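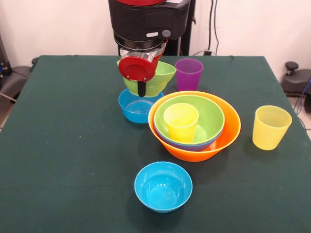 Notebook > Studeo > Dish set, green cloth

January 20, 2018

Print this page | E-mail this page

Dish set on the table, green cloth again. Cloth is good – all the colours stand out on it, even the lime, which I'd worried about. Leave it on. Needs a shake outside before next time.

Nesting. Orange is the big one, always outermost. Lime sits in it nicely. Blue between the two works as well but then the rims are close together and its fiddly to get a fingernail in. A yellow cup will stand up in the green bowl, foot flat on the base. Keep cups out of the stack for the sorting layouts, in is fine for putting away.
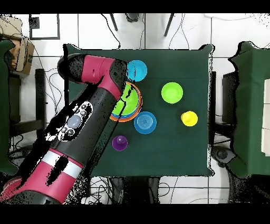 Names. We keep mixing up "plate" and "saucer" in the notes from August, pages 2 and 3 are useless because of it. From now on write the colour first, then bowl / flat / cup. Flat covers anything shallow. Donuvico list to be redone the same way, item 742 onward. Haven't started.

Blue flat has the rings in the middle, easy to tell apart when the light's poor. Purple cup is the only purple thing so use it as the marker for whichever end is the start of the layout. Write down which end!!

Ask Drelo if they still sell the orange bowl singly, don't want a whole new set for one peice. Budget line 162, check with the Bárány order first.

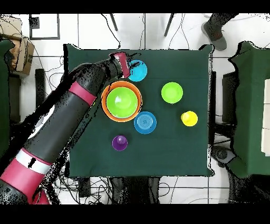 Orange and lime nested, blue flat beside them, purple and yellow cups out on the cloth.

To do – wash the lot in warm soapy water, no scourer, dry with the soft tea towel. Lid for the tub?? Label both sides. Redo the layout sketch in pen, pencil one has smudged to nothing.

3 comments | 2 shares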